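I've driven the Gomside road to Olton more than 1000 times, and I still slow to a crawl at the second bend (my kids groan every time). It was laid out in 1907 for carts, and you can feel it! Last February a pickup slid through the guardrail there just before dawn, and the driver walked away with a broken wrist.

Kaisu Väisänen runs the tow yard in Gromulden and got the call. She told me over coffee that black ice forms there first, 400 yards before the warning sign.

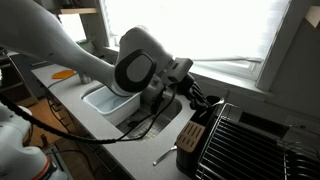
So why not move the sign? I asked the county, and they're "reviewing placement." Kaisu laughed at that one, then went out to check her chains.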